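Search the list archive
Search

From: Shona Kerslake
To: Lencho College staff and alumni list
Date: 22 Jan 2021
Subject: Re: Installation of the new principal, arrangements

Thanks, Digby. My answers are under your message, with one change to the order of speakers.
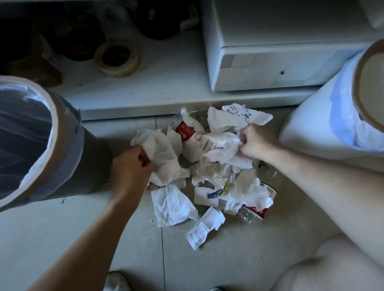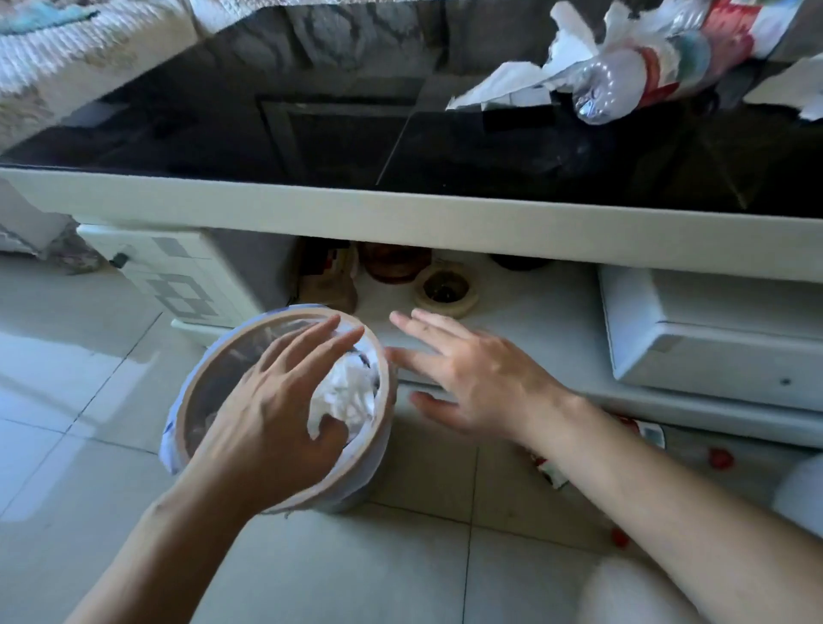
The installation stays in the main hall at 15 minutes past two, and the doors open at two. The hall seats 330, but we are holding it to 95, so everyone else will need the video link. Invited guests should reply to me even if they already told Awuor. Lunch is in the east lounge beforehand, and I'm asking each department to clear its own tables. Please put things in the bins as you go.

Digby Kereama wrote:

> Shona, three things before I send the program to the printer.
>
> 1. Is Ernő Fodor still giving the greeting from the faculty? His name is in the draft but I haven't heard from him since November.
>
> 2. Does the oath come before or after the choir? The draft has it both ways.
>
> 3. How many people are in the procession? I have 9 on one list and more on another.
>
> Digby

1. Yes, Ernő is speaking. He has asked to go after the alumni greeting, so please move Awuor Ndung'u up one place. She has agreed to this. Each greeting is three minutes.

2. The oath comes first. The board chair reads it, Dr. Eshun repeats it, and then the choir sings. The second page of the draft is the wrong one.

3. Nine is right. The longer list was drawn up when we still had visitors coming from Skumasau. They are sending a letter, and I will read part of it.

Please print his name as Kwame Eshun, with no middle initial. The title is "seventh principal," lower case.

Gowns can be picked up from the registry the morning before. Bring your own hood if you have one. Parking behind the library is closed that week, so use the lower lot.

Shona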